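What I did with my semester: a yellow cube and a lot of waiting

I promised in my last post that I will write about the robot learning class, and then I did not write for a long time. The class is over now, the grades are in, and I have coffee and a free evening, so let me try.

The course is for students in the second year of the master. You work alone or in a pair, and I worked alone, which I regret a little. Every student gets the same task at the start: a simulated arm must find a cube on a table, go to it, close the gripper and lift. It sounds like a task for a child. I also thought so, and in the first week I told my sister on the phone that I will be finished before the midterm. She still reminds me of this.

We used a simulator called Fillomine, which an older group of students at our department wrote and which everybody there both loves and complains about. The training code runs on top of a small library with the name Gebru. The documentation of Gebru is one long page, and the last part of it says only "see the code". I saw the code many times.

My first plan was to give the policy the exact position of the cube as numbers. This works, and it works quickly, but the teacher gives you only a passing grade for it. For the better grade the policy must look through a camera on the wrist and decide from the image alone. So I removed the numbers and started from the beginning.

The first version from images was very bad. The arm went down to the table with great confidence, always in the same place, and closed the gripper on air. I watched the videos of this for two evenings and looked for a mistake in the network. The mistake was in my demonstrations. I had recorded 400 of them with the keyboard, and in almost all of them the cube started near the middle, because I was lazy and did not change the random range in the settings file. The policy learned what I showed it.
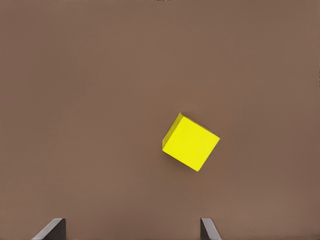
So I made the range wider, also for the rotation of the cube, and recorded again. In the end I had 1,008 demonstrations. If you have never moved a robot arm with the keyboard, I can tell you that the wrist rotation is on two keys which are very close to the keys for up and down, and after one hour your fingers do not remember which is which. I threw away many recordings for this reason, and I think a few bad ones are still inside.

The training I did on the department computer, which is called Isik and is shared by all the students in the course. You put your job in the queue and go home. In the last weeks the queue was so long that I set an alarm for 3 in the morning to see if my job had started. One time it had started and stopped again after a minute, with an error about a missing folder. I made the folder and went back to bed.

The version I handed in gets the cube in most of the tests. When it fails, it usually comes down a little too far to one side and pushes the cube away with a finger. After this it does not know what to do, as I never recorded a demonstration where something goes wrong first. A girl who sat next to me in the lab did record such cases, and her arm tries again after a miss. I should have asked her earlier how she did it.

For the final presentation we had to show our results to a visitor from Greltell, a small company in our town that makes packing machines. He asked me what happens if the table has another color. I said that I had not tested it – and then we tested it together, in front of everybody. I will only write that the table stayed brown in my report, and that there is now a section with the title "Limitations".

The teacher asked if I want to continue in August with two cubes. I said yes. First I will write a small script so the gamepad can be used for the recording, and I will put it online with the settings file when it is clean enough to show.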